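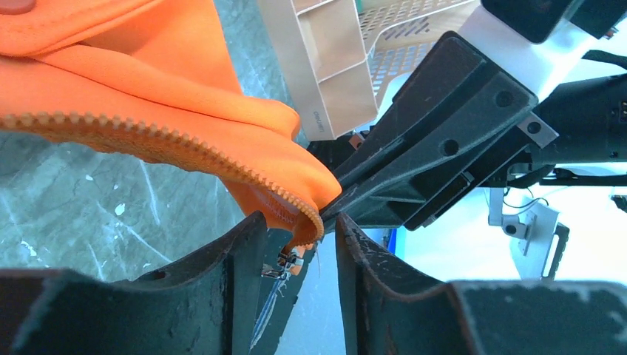 去格林道(Grindau)之前,我对拉链的了解仅限于它坏掉的时候。羽绒服卡在胸口,上不去下不来,人在商场厕所里跟自己较劲,大家应该都有过。所以当Fesell服装整理厂在开放日的报名页面上写“本次参观以连帽拉链衫为主线”时,我的第一反应是:这也能讲一上午?

能讲,而且讲到了十二点四十。

开放日在2024年7月,一个星期二。工作日上午还有这么多人对衣服的后半生感兴趣,我有点意外,更意外的是门票还收钱,32块,含一杯咖啡和一只不太合脚的鞋套。另一只鞋套得自己去筐里找。

Fesell做的事情说起来不复杂:别的厂把衣服缝好,他们负责让衣服看起来像没被人缝过。剪线头、查拉链、拉平、折叠、装袋。厂房是一栋两层的老楼,以前属于一家叫Kalogeropoulos的制帽公司,门楣上的旧字还在,刷了三遍漆依然看得出来。楼下收货,楼上整理,中间一部货梯,参观者不许坐,我们走楼梯,货物坐电梯。这个待遇排序倒是很诚实。

讲解从收货区开始。墙上挂着一块白板,写着当天的到货:1,332件,全是连帽衫。旁边用红笔写着上周积下来的2,464件,下面画了两道横线,画的人当时心情应该不太好。有位参观者问能不能摸摸看,讲解员说可以,摸完请叠回去。他叠了很久,后来再没提过问题。

上了楼才算进入正题。连帽衫在这里的名声很差。T恤是好学生,衬衫是讲究人,连帽衫是那个在沙发上睡着、怎么也叫不醒的亲戚。帽子没有骨头,往哪儿放都塌;两只袖子各有主张;前面再来一条拉链,半硬不软,叠的时候它偏要拱起来。讲解员的原话是:“布听手的,拉链听自己的。”我觉得可以印在他们的纸袋上,纸袋目前印的是电话号码。

拉链那一段我听得最认真。检查要走这么几步:先找到拉头,再顺着链牙把两边的布带理平,看有没有咬进里布,最后从下往上拉一遍,从上往下再拉一遍。听着像教幼儿园小朋友穿衣服,可布一堆起来,链牙就跟着布褶拐弯,拐过去以后它的尽头在哪里,得靠手去摸。有时候拉头就垂在褶子底下,拖着几根线头,像刚从沙发缝里抢救出来的。线头归线头组管,拉头归拉链组管,那几根线要是正好挂在拉头旁边,据说两个组能客气上好一会儿。

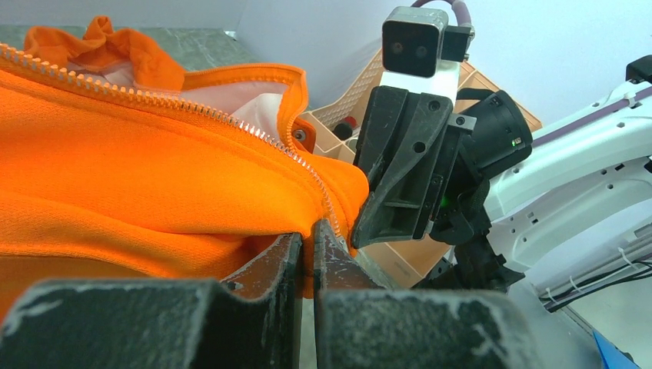 颜色也有讲究。橙色被公认为最难伺候,灯底下看久了眼睛发花,线头又是同色,藏在布上跟没有一样。浅色里布反而省心,咬进链牙里一眼就看见。我问那为什么大家还爱订橙色,得到的回答是“卖得动”,然后话题就转到咖啡去了。

叠法分两派。一派先拉上拉链再叠,前襟规矩,缺点是慢;另一派敞着叠,把帽子往下一折盖住领口,什么都看不见,什么都很整齐。厂里官方支持第一派。参观路线上给我们示范的也是第一派。休息时我路过最里面那张台子,看见一摞成品,帽子都折得相当积极。

接着是动手环节,每人一件,限时三分钟。我选了灰色,自以为低调。第一步把衣服正面朝上铺开,我铺成了反面。翻过来以后帽子跑到了腋下,我至今不明白它走的哪条路。拉链合到一半卡住,我按刚学的办法往回退一点,理平布带再来,居然顺了,那一刻的成就感跟换好一只轮胎差不多。三分钟到,我的作品大致呈长方形,四个角里有三个能认出来。评语是“装袋以后会好一点”。

下午本来还有一站,去隔壁的Isodholm包装间看封口和贴标。这部分我得说实话,节奏明显塌了。封口机的声音盖过了讲解,后排只能看前排的后脑勺。贴标倒是有意思,一卷标签3,082张,换卷的时候要把接头对得严丝合缝,对歪了后面全歪。只可惜我们赶上的是一卷刚换好的,等到走也没看见下一次。

几条实用的,给打算去的人:

从格林道车站走过去一刻钟,别信路口那块指示牌,它指的是停车场,停车场在另一头。
穿平底鞋。楼梯陡,鞋套滑。
咖啡在参观前领,参观后只剩杯子。
动手环节的那件衣服不能带走,问的人不少,门口专门贴了告示。
别穿带拉链的外套去。讲解员看到会忍不住伸手帮你理一下,我前面那位被理了两次。

下一场在9月,主题换成床笠。四角带松紧,铺不平也叠不拢,光看题目就觉得他们跟自己有仇。我已经报名了,鞋套打算自备。

相关阅读
格林道周边半日路线:旧制帽厂、河堤和一家常年不开的面包店
开放日鞋套横评
参观伞厂:一上午的开与合
我为什么又去看了一次纸箱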